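Trundel teaching-by-hand project
Progress report to the Mostance fund, second period
Prepared by Wing-sze Kao, with Szabolcs Vida

Dear all,

Thank you first of all for your patience with the last report, which reached you late and in two parts. I have tried to put everything in one place this time, and I'm afraid it has made for a longer letter, but several of you told us in November that you'd sooner have the long version, so please put the kettle on.

You will remember that the grant pays for one thing above all others, namely people's time spent showing a robot how to do small, fiddly household jobs. A person sits at the desk, takes hold of the hand controller, and steers the gripper through the job from start to finish while the software records every movement. Later a learning program is given all of those recordings and tries to do the job by itself. We do most of this in simulation, so that our operators in Norkthorpe can work from any desk with a decent computer, and so that nothing gets pinched, bent or dropped down the back of a radiator.

Where we are with the recordings

At the close of this period we had 2686 demonstrations saved, and 2466 of them have passed review and gone into the training set. The rest were put aside for the usual reasons: a hand that slipped on the controller, a recording started too late, an operator who stopped halfway to ask a perfectly good question. We keep those in their own folder. Szabolcs has a feeling they'll be worth something when we come to teach the robot how to recover from a mistake, and I have learned to leave his feelings alone until he has had a chance to test them.

The drawer and cup tasks, which took up so much of the first report, are finished as far as recording goes. Nearly all our effort has moved over to the mousetrap task, and I want to spend some time on it, as it has given us the most trouble and also the most pleasure.

The mousetrap task

The operator has to bring the open gripper down over a snap trap lying on the floor, take hold of the board, lift it, and set it down again in a marked spot without touching the trigger plate. We chose it because it punishes carelessness. A cup will forgive you if you come in a little crooked. With the trap, the wires, the spring and the plate all sit on the top side, and an operator who comes in too high or too far along the board will brush one of them, and the attempt is over.
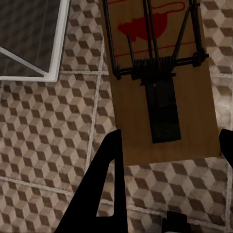
Our early recordings were, I have to admit, rather timid. People hovered. They would bring the fingers over the board and then hang there for ages, nudging left and right, and of course the learning program picked up the hovering along with everything else. The first version we trained was a champion hoverer! It would get itself lined up and then wait there like a guest who can't decide whether to ring the bell.

Szabolcs rewrote the operator instructions after that. They now ask people to pick their approach before they start moving, to come down at a steady pace, and to press the foot pedal and begin again if they feel themselves hesitating. He also turned down the sensitivity of the hand controller near the floor, so that a big movement of the wrist makes a small movement of the gripper. It sounds like a tiny thing, and it took him an afternoon, but the operators noticed it straight away and have been asking for the same setting on the other tasks.

We've also begun changing the floor from one batch of recordings to the next. Busy patterned tile is the hardest of the lot — the operators complain that it makes their eyes swim after a while, and they judge height badly on it — so we now limit any one sitting on those floors to 30 minutes. I would like to keep that limit even if it slows us down a little. Tired people give poor demonstrations, and besides that, they're our colleagues.

Results so far

I want to be careful here. The current version picks up the trap cleanly on plain floors far more often than it fails. On patterned floors it is still uneven, and it does worst when the trap has been turned well away from straight. We haven't yet run the full test we promised you, with floors and starting positions the program has never met, and I don't want to quote a success rate until we have. That test comes first in the next period.

Work on a real arm has not begun. The bench in the Takeda room is ready, the wiring has been checked, and we're waiting on a replacement part for the wrist. When we do start, it will be with traps that have had their springs taken out.

People and money

We have trained 2 new operators, both part time, and they have settled in very well. Spending is within the budget for wages and a bit under on equipment, on account of the wrist part not having been invoiced yet. We'd like your permission to move what's left of the travel line into operator hours. The visit it was meant for was done over a video call and went perfectly well that way.

Plans for the next period

We mean to finish the mousetrap recordings, with more turned starting positions and more of the patterned floors. After the full test we'll retrain with the put-aside recordings included, and see whether Szabolcs's hunch holds up. I'll send a short note with the test results as soon as they've been checked, so you needn't wait for the next full report to see them.

If any of you would like to try the controller yourselves, please write to me and we'll find you a morning. It's harder than it looks, and the operators do love having visitors.

With warm thanks from all of us,
Wing-sze Kao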